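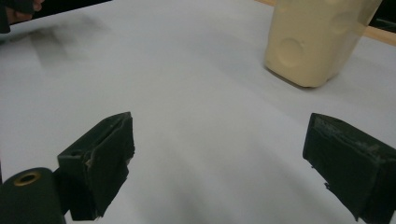
Refund of a rental deposit after a shared lease ends
Posted in: Housing and Tenancy > Deposits

I would appreciate guidance on the following matter. Three of us signed one lease for an apartment in the Fornlow building. One tenant is leaving in December, and the other two intend to remain and sign a new lease with the same landlord. The departing tenant has asked the landlord for his third of the deposit. The landlord's office replied that the deposit is held against the apartment as a whole and that no part of it will be released until every tenant has moved out.

The lease refers to "the Tenants" throughout and does not state who paid what. We each paid by separate check. Is the landlord's position correct, and if so, how is the departing tenant normally paid?

Submitted by Jedora_tenant

Benedikt Strobel
Community member, Housing section

The landlord's position is a common one. Where several people sign a single lease, they are usually treated as one party, and the deposit secures the obligations of all of them together. The fact that you paid by separate check does not, in most places, divide the deposit into shares.

The point that deserves your attention is the new lease. If the present lease ends in December and a new one begins, you may ask the landlord to close out the old deposit in full and collect a new one. Many states set a deadline for the return of a deposit after a tenancy ends, and 30 days is a frequent figure, but the period varies and you should confirm the rule where you live. Some landlords prefer to carry the old deposit forward. In that event the remaining tenants customarily pay the departing tenant his share directly, and all parties sign a short statement which the landlord also receives.
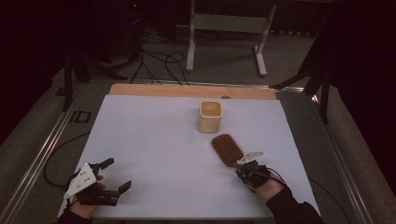 The statement should give the full amount of the deposit, the amount paid to the departing tenant, the date of payment, and a sentence confirming that he has no further claim to the deposit. It should also say who is responsible for damage that exists on the day he leaves. I would recommend a walk-through of the apartment before any money changes hands - with written notes on each room, signed by all three of you. Ask the landlord to confirm in writing that the departing tenant is released from the lease. Payment between roommates does not release him by itself.

Shivam Pal

I was the departing tenant in a similar case. My two roommates paid me my share less $80 for a broken closet door, and we put that figure in the statement. The landlord's office took 16 days to send the release letter, so please request it early.

moura_resident

Just tell the landlord you will take him to small claims court. They always pay.

Benedikt Strobel
Community member, Housing section

With respect to the previous reply, I would advise against this as a first step. The present lease has not ended, and a claim filed before the deposit is due may well be dismissed. A written request, addressed to the landlord and kept on file, is the proper beginning. If the deadline passes after the tenancy ends and no itemized statement has arrived, small claims court remains available to you. Your local tenant association can supply the correct form.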